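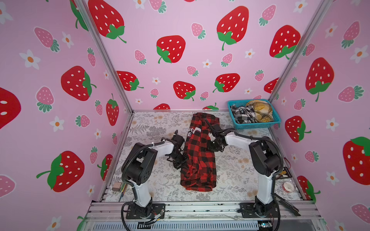
Gripper Trials Working Group
Minutes of the meeting of December 12, 2025

Print this page | E-mail this page

Auður Egilsson took the chair and Kamran Bagheri kept the notes, with thanks to everyone who stayed on after lunch. The minutes of the last meeting were accepted with one spelling fixed (it is Phuthong, with two h's, and our apologies to them again).

1. Finger comparison
Kamran took us through the comparison of the Clurano fingers and the Gistosska fingers on shirts, at rather more length than the agenda allowed, but it was good to hear it all in one go. The log now stands at 149 grasps. His feeling is that flannel is kinder to both sets than thin cotton – there is more to get hold of – and that the upper part of a shirt, with the collar and all those layers, is still where the two arms have to be planned most carefully.
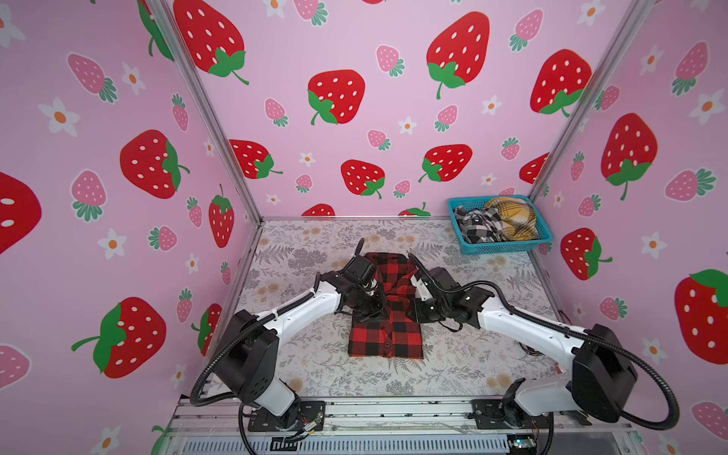 Auður felt that we were judging the fingers too early, and would like to see the same closing force set on both arms before anyone writes down a preference. After a friendly back and forth this was agreed. Kamran will redo the settings sheet and send it to the whole group.

2. Controller
The Biditham controller was discussed next. It has been pleasant to work with, and the two arms can be started from one screen, but the delay between left and right still bothers several of us when a shirt is being held on both sides.

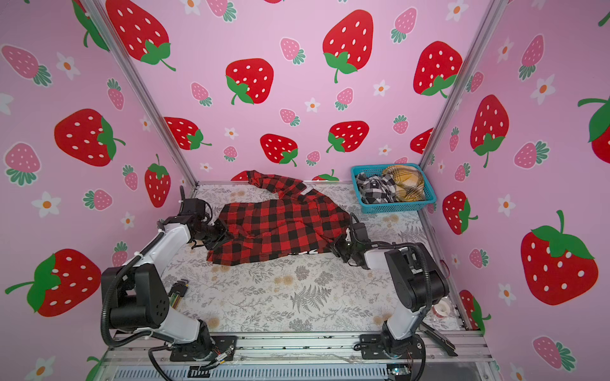
We went over whether to slow both arms down or to wait for the update, and settled on slowing them down for now. There are 13 items on the open list for the controller, and 2 of them can be closed once the new speed limits are in.

3. Camera height
A short item, happily. The fixed camera stays where it is until the finger comparison is finished, so that the recordings can be set next to each other fairly.

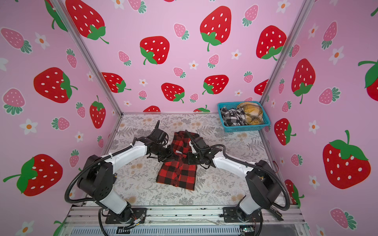

Both grippers at the collar, checked shirt.

4. Next steps
Kamran: settings sheet and speed limits. Auður: write to Phuthong to ask about softer pads. The written comparison is due in February.

Related items
Notes on cable routing for paired arms
Biditham controller: open list
Garment list for the finger comparison
Minutes of earlier meetings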